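4. Adding your first export market

Okay, your company profile is saved, so let's get your first overseas market into Plodetti. I set up my own account in September 2022 and got this part wrong twice, so I'm going slowly here.

1. Open Markets and click Add Market. Type the country name and pick it from the list.

2. Choose your trading currency. You can't change it after your first invoice goes out — I learned that one the hard way!

3. Under Partners, enter your local distributor. Mine is Grastmont, and Rostislav Kollár is my contact there, so I put his name in the Approver box.

4. Set your opening credit limit. I started at 2,565 and moved up to 3,315 in November, once the first few payments had cleared.

Caution: leave the Auto-renew box alone until both sides have signed the distribution agreement.

5. Go to Catalog, click Add Item and upload a picture. Any ordinary photo will do. 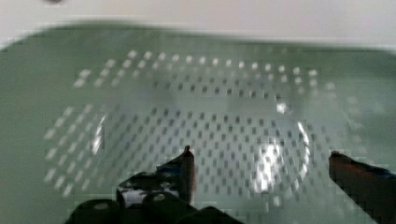
Catalog photo: pale green plastic basket

6. Click Save Draft, then Send for Approval.

Note: if the status sits on Pending for more than four days, write to Žofie Dvořáček on the support desk (she's great with customs code questions, too). Put your market name in the subject line.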